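How to Sort a Comic Collection That Has Gotten Away From You

Posted 23 Oct 2024 in Guides

We use cookies to remember your settings and count visits. By continuing to browse you accept our cookie policy. Accept | Manage settings

Last April I bought a copy of Drultico #77 for the third time. I had two already, one in a box marked MISC and one in a box marked MISC 2, and I found both of them the same evening while looking for somewhere to put the third. I own 2,000 comics, and until this spring my system for locating any one of them was to remember roughly how tall I was when I bought it.

What follows is the method I used to fix that. It will work for a couple of short boxes or a full closet. It takes longer than you think, mostly on account of the reading.

What you'll need

- Bags and boards in the right size. Current, silver and golden age books are all different widths, and a golden age bag on a modern comic looks like a kid in his father's suit.
- Short boxes. Long boxes are cheaper per comic and weigh as much as a washing machine. You were 20 when you liked long boxes.
- Tall divider cards.
- A soft pencil, and a marker for the dividers only. Keep them on opposite sides of the room.
- A big flat surface that you can do without for a few days.
- A spreadsheet, or one of the collection apps.

Step 1: Get everything in one place

Everything means the boxes, the stack by the bed, the ones in the magazine rack, and the tote bag from the convention that you have been describing as "already sorted." Check the bookshelf too. Single issues slide in between hardcovers and stay there for years, slowly taking on the shape of the hardcover.

Pick a table if you can. Floors work until you stand up. Wipe the surface down and let it dry completely, wash your hands, and put your coffee in another room. I know you are careful. I was careful with a very nice run of Vetasov annuals.

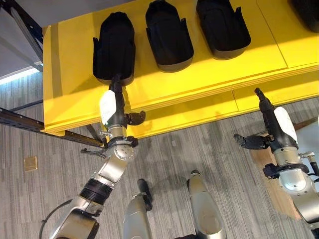

Black molded pieces in a row on a bright yellow tabletop.

Step 2: Make the first cut by publisher

Resist the alphabet for now. Take one box at a time and deal the comics into stacks by publisher. Two big stacks will appear immediately, then a medium one, then a heap of small presses that put out four issues and vanished. Give the small presses one shared stack. They'd have wanted to be together.

Keep stacks low, no taller than your hand is wide. Spines are thicker than the open edge, so a tall stack begins to lean and then goes all at once. If you have to build higher, alternate the spines left and right every ten comics or so.

Don't read anything yet. If you have to read something, read one of the duplicates.

Step 3: Second cut by title

Take the first publisher and break it down by title. You now have to make a decision that people have fallen out over, so make it early: does a relaunched series count as the same title?

My rule is that every new #1 gets its own divider with the starting year written on it. Drultico has had five of them. Its first volume ran 115 issues without a hiccup, and then somebody in a meeting discovered that #1 sells better than #116, and it has been starting over ever since. If you file all of that as one run you will have five first issues in a row and no idea which guy is under the helmet.

Other calls to make before you get tired:

- Annuals go at the back of their own volume.
- Crossovers stay with the title printed on the cover. Yes, this means a big event ends up scattered over nine places. That is also how it felt to buy it.
- One-shots and specials file under the main character, or under the first word of the title if the main character is "various."
- Variant covers sit directly behind the regular one.

Write these down and tape them inside the lid of the first box. In two years you will not remember whether annuals go at the back, and you'll do half of them one way and half the other.

Step 4: Number order, and the gap list

Put each run in order, lowest number at the front. As you go, keep a list of what's missing. A plain list on your phone is fine, and it's the most useful thing to come out of this whole exercise, because you can pull it out at the store. The back issue bins at Chan Comics & Games in Damton have had a fair amount of my money over the years, and a good share of it went on things I already had.

Check the indicia if a number looks strange. It's the tiny print at the bottom of the first page or inside the front cover, and it gives you the true title, volume and issue, whatever the cover logo is shouting. Plenty of comics have one title on the front and another one in the legal text.
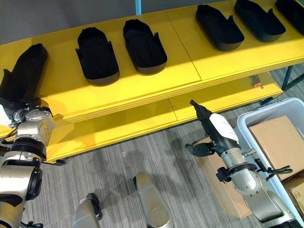 Pull the duplicates while you're in there. Compare the copies side by side, keep the better one, and start a pile for trade or donation. Libraries and classrooms will often take them if you call first. Do call first. Turning up with a crate of mid-nineties foil covers is a kind of assault.

Step 5: Bag and board

Only now, when the order is settled, should you start bagging. I did it the other way around once and spent a whole evening taking tape off bags to read the indicia.

1. Slide the board into the bag with the shiny side facing out toward you. The coated side is the one that touches the comic.
2. Support the comic with your whole palm and slide it in spine first, in front of the board.
3. Press the air out gently from the bottom up.
4. Fold the flap over behind the board and fix it with one small piece of tape.

One piece. The tape is there to keep the flap down, and every extra inch is an inch that can catch a cover on the way out. Fold the end of the tape under itself to make a tab and your future self will think well of you.

Does everything need a bag? No. I bag anything I'd be annoyed to replace and leave the rest boarded in small groups. I'm told this is shocking.

Step 6: Box it

Stand the comics upright, all facing the same way, snug enough that they don't slump and loose enough to get two fingers in. A half-full box is worse than a full one, as everything slides down and curls at the bottom. Fill the gap with a block of foam or a few folded bags.

Label the short end of the box with first and last title. Skip the word MISC. MISC is where comics go to be bought again.

Store the boxes off the floor and away from outside walls, out of the sun. Basements flood and attics cook. The closet in the spare room is the traditional answer, followed by the traditional conversation about the closet in the spare room.

Step 7: Enter it in the spreadsheet

Columns I use: publisher, title, volume year, issue, box number, notes. I tried adding a grade column and gave up when I noticed I was grading my own comics like a proud grandparent. Enter one box per sitting. Save a copy somewhere other than the laptop.

When new comics come in, put them in a tray by the door and file the tray once a month. Mine is currently three months deep, and I'm fairly sure there's a Drultico #77 in it.

Related guides

- Which Drultico Volume Should You Start With?
- Getting Old Price Stickers Off Bags Without Tears
- Short Boxes, Long Boxes and Your Lower Back
- Reading Vetasov's Space Titles in Order (Sort Of)
- Selling Duplicates at a Local Show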